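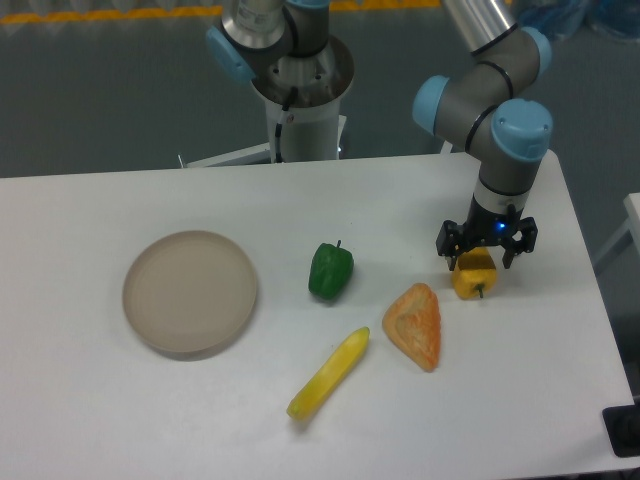 Shared workshop teaches two robot arms to clear the table

Wostero build hits 757 practice runs, members want it ready for Saturday open day

BRILTLEY – Members of the Munshi shared workshop are racing to get a two-armed table-setting robot working in time for the open day on Saturday, and say the thing now handles toy vegetables better than it handles most other stuff.

The project, named Wostero, has been going since April in the back half of the workshop on the old Brovance site. Two secondhand arms, one white table, a plate, and a bag of play food bought from a thrift store. The job sounds easy. Pick up a pepper, put it on the plate, go back for the next one.

It has taken 13 members most of their free evenings.

"We thought two weekends," said one of the builders, who did the wiring. "Then we spent two weekends on the first cable."

The peppers are the hard part, the group says. A banana shape can be pinched nearly anywhere along its length. A pepper is fat and slick, and the gripper has two flat-sided ideas about what to do with it. Too wide and the fingers slide past. Too tight and the pepper pops out sideways and goes across the floor. Members keep a dustpan brush on a long handle for getting them out from under the shelving.

Color matters too, at least for now. Early versions of the software did fine with the green pepper on the white table top, and kept losing the yellow one whenever something else yellow lay nearby. The group's answer was to leave both yellow pieces out together and practice on those until it stopped mixing them up. It mostly has.

Of the 757 practice runs logged so far, 166 were done in the last week, after the workshop agreed to keep the doors open until 11 p.m. for the builders. Each run starts with the plate bare and the food put down in a new arrangment. A run counts as good only if every piece ends up on the plate and stays there. The group did not give a success rate, saying it changes every time somebody updates the software.

Cost so far is under what was feared. The arms came out of a lab clearance and the table was already in the building. Biggest single bill was for a replacement power supply, after the first one quit in the middle of a run. Members chipped in for it.

Not everybody at Munshi was sold at the start. The arms take up floor that the furniture repair group used on weekday nights, and there was some grumbling over it in the spring. A swap was worked out – repair gets the big bench on Tuesdays, the arms get their corner the rest of the week – and the repair people have since made the builders a storage crate for the toy food.

Safety rules are plain. No hands on the table while an arm is moving. One person at the stop button, always, and that person does nothing else, no phone. Kids visiting on Saturday will be kept behind a rope but will get to pick where the food goes before each run.

Plans after that are looser. Some members want to move on to real vegetables, which are heavier and come in worse shapes. Others would like it to clear dishes, starting with plastic ones. One proposal on the workshop notice board asks for sandwiches, and has picked up a fair number of signatures.

For now the list is shorter. The software still needs a fix so both arms can work the same side of the table without stopping to wait on each other, and a spare set of finger pads is on order, due Thursday if the shipping holds.

The Munshi open day runs from 10 a.m. to 4 p.m. Saturday. Wostero demos are planned every hour, on the hour, arms permiting. Entry is free and parking is behind the building, enter from the alley side.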